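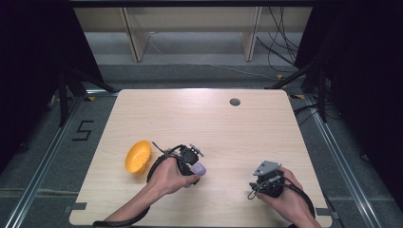 手持夹爪示教:台面整理类任务的操作要点

文/Ánh Vi 2022年5月

一、线缆。出线先沿前臂走,再离开台面。腕部留出余量,手腕转到极限时线缆不应绷直。绑带压在指节后方,松紧以握拳时夹爪不晃为准。

二、起始姿态。每条示教开始前双手静止约10帧,夹爪张开。跳过这一步,后期切段要逐条手工对齐。

三、夹取圆滑小件。蛋形、胶囊形物体从最宽处下爪,夹稳后先垂直抬起,再平移。夹紧过程中不要转腕。

四、碗的摆放。正放、倒扣、侧翻各录一组,每组30条。侧翻的碗,开口朝向要轮换。需要扶正时,一手扶碗沿,另一手持物等待,两手不要同时加速。

五、空闲手。不参与动作的一侧留在台面近端,夹爪不夹物,不遮挡碗口。

六、反光。浅色木台面容易出现亮斑。两侧拉深色帘,灯位调好后在地面做标记,中途不再移动灯架。

七、速度。单条控制在12秒以内。失误后自行补救的片段单独存放,不与正常片段混录。连续录满23条后休息,手酸时的轨迹抖动明显。

八、收工。夹爪指面用微湿无绒布擦净,线缆松盘,不打死折。

Yến Cao校对。8月将补充双手交接部分。

评论 12 | 分享 23

联系我们 | © 2022 Filali 工坊笔记 | 返回顶部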